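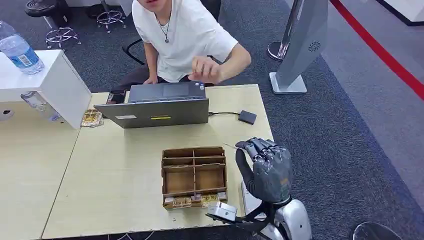
When the Right Hand Did Not Release: Notes on a Stop Fault

This entry records a fault that occurred on Saturday while we were preparing the card sorting task. I am publishing it on my own blog with the agreement of Trinidad Ocampo, who is responsible for safety on the project. The views expressed are mine.

The task is simple to state. The robot picks a printed card from the table and places it in a compartment of a cardboard tray. An operator sits across the table with a laptop and may end the run at any time. We had planned 100 placements for the day.

The fault

On placement 18, the fingers closed on a card and on the thin partition beside it. The operator sent the release command from the laptop. The command was logged as accepted, but the fingers did not open. The arm then began its normal lift and raised one side of the tray from the table. Senan Cullinane, who was nearest the stop button, pressed it. No person was touched, and the damage was limited to one bent card and a torn partition.

The cause

The Hurwood controller assigns a number to each command and discards any command that is older than the last one it carried out. Earlier in the day the hand had been restarted on its own, without the arm. Its counter returned to zero, while the arm controller continued from 1477. The release command was therefore treated as out of date and dropped. The acceptance message came from the arm and told us nothing about the hand.

A second matter is more serious in my view. The grip force limit had been set to 4000 in the configuration file, in raw units, during a test of heavier objects with the Skamen gripper library. It was not returned to its former value. Had the limit been correct, the fingers would have slipped off the partition.

Changes now in effect

The hand and the arm must be restarted together. The start script refuses to run if the two counters differ.

The operator's screen shows a release as complete only when the finger positions confirm it.

The arm will not lift until that confirmation has been received.

Force limits are read aloud by one person and checked by another before the first run of the day.

The stop button must be within reach of the seated operator. On Saturday it was within reach of Senan only, and that arrangement had been in place since January without comment from any of us, myself included.

Matters still open

We have not decided whether a dropped command should halt the robot or only raise a warning. Trinidad favors a halt in every case. I agree with her for any run in which a person is seated at the table, but I would like to see the effect on longer unattended runs first. The logs have been sent to Sheehan for a separate review, and I will add the findings to this entry when they arrive.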